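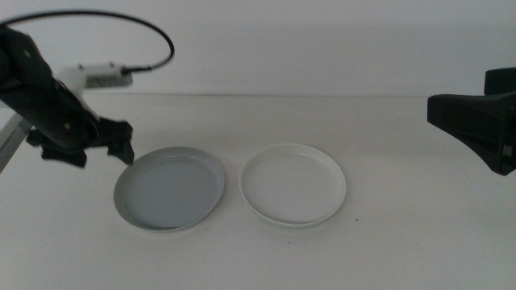
Roxana Dobre asked last week whether a partner discount can count towards the entry fee if the participant never uses it. For the purposes of this module it can't. An unused discount has a face value but no realised value, and the two must be kept in separate columns.

Handout 8: Partner offers in event sponsorship

Definitions
Face value: the full saving stated by the partner.
Realised value: the saving claimed by participants, taken from returned codes.
Redemption rate: codes returned divided by codes issued.

Worked case
The Grustska road tour issued 164 codes in June, one per crew, for a hotel offer from Jara. Each code gave 14 euros off one night. Face value is therefore 2,296 euros. If 41 codes come back, the redemption rate is 25 per cent and realised value is 574 euros.
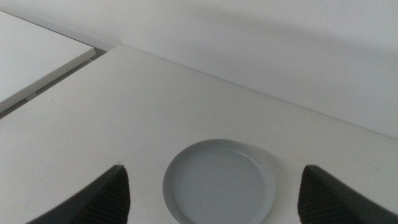

The organiser's cost is entered separately. It covers printing, listing the partner on the website and staff time spent on queries. Do not subtract it from realised value, as the participant does not bear it.

Prizes
A donated prize is entered at the price the partner would charge the public on the day of the draw. Bura vouchers with an expiry date are entered at face value until that date and at nil afterwards.

Exercise
Using the Findix partner list (9 offers), calculate the redemption rate for each offer and rank them. State which offers you would renew and give the figures you relied on. Hand in to Lorena Ledesma by 7th October. One side of A4, tables excluded.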